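The 340-pound table that is meant to stay clear

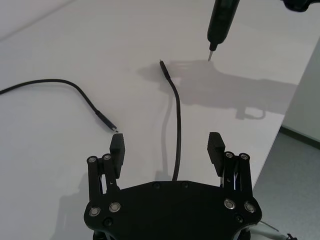 The pale tabletop, with one straight edge to the right.

The founder of Prilley would like me to believe in a table. It is off-white, it costs £340, and the selling point is that you put nothing on it.

"People buy a surface and then bury it," she says, in the firm's showroom in Plonerville. "We ask them to keep it bare for 30 days. Then they can decide what goes back."

I ask what happens to the post, the keys and the school bags in the meantime. "They find a home," she says. Where? "A drawer, usually." So the mess moves to a drawer. She laughs, but doesn't argue.

Prilley began as a tidying service and took up furniture in July, after a falling-out with Flavell, the shop that used to supply its shelves. She won't go into it. "We wanted different things from a shelf."

Of the first 47 customers, she says, 26 kept to the month. I point out that this leaves almost half who didn't, and that all of them were marking their own work. "That's fair," she says. "I'd still call it a good result."

Does she manage it herself? There is a pause. "The one at work, yes. At home I have a Pfeiffer, an old one, and it's covered in seed packets."

She thinks the pale colour helps, as crumbs show up and you wipe them away. My own table is dark brown – I have always thought that was the point of it.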